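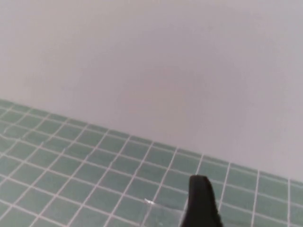 Dear members of the Hedside residents' list,

Further to the message quoted at the end of this one, I write on behalf of the Hedside Buildings Office about the choice of finish for the shared kitchens and utility rooms. Members have asked whether the tiled surfaces will be kept or replaced with a single sheet material. The Office has decided that they will be kept wherever they are sound. The small square tiles in grey-green, with white grout between them, remain the approved pattern, and the wall behind is to stay plain and pale, with no tiled upstand added. Residents are asked not to fix shelves, hooks or adhesive strips to that wall without written consent.

The following applies to all kitchens on the Skirow and Lusow staircases.

Cleaning. Tiled surfaces should be wiped down after use with warm water and a mild washing-up liquid. Bleach, vinegar and scouring powder must not be used on the grout. A soft nail brush is suitable for the lines between the tiles. Particular attention should be given to the join at the back, where crumbs and water tend to collect.

Hot pans. These should be placed on a trivet or board. Tiles that have cracked from heat will be replaced at the resident's expense.

Repairs. Loose tiles or missing grout should be reported to the Office under reference 1132, stating the staircase and floor. Please do not attempt to refill the joints yourselves. Two repairs carried out privately in March used a grey filler and have had to be raked out and done again.

Spare tiles. The Office holds 684 tiles from the original order, stored in the Mkhize annexe. They vary a little in shade, and the contractor will select the nearest match. We cannot undertake that a replacement will be identical to its neighbours.

Painting of the walls will follow once the grout work on each staircase is complete. At least three days' notice will be given by a card on the kitchen door, and worktops must be cleared by the evening before.

Replies may be sent to the list or directly to the Office.

Sylvie Penner
Hedside Buildings Office

On 4/21/22, a resident of the Lusow staircase wrote:

> Could the Office please confirm what is planned for the
> kitchen surfaces? We were told last year that the tiles
> would be taken out, and some of us would be sorry to see
> them go. Others find the grout hard to keep white and
> would like to know what may be used on it.
>
> I should also be glad to learn whether the walls are to
> be painted in 2022 or left until the next programme.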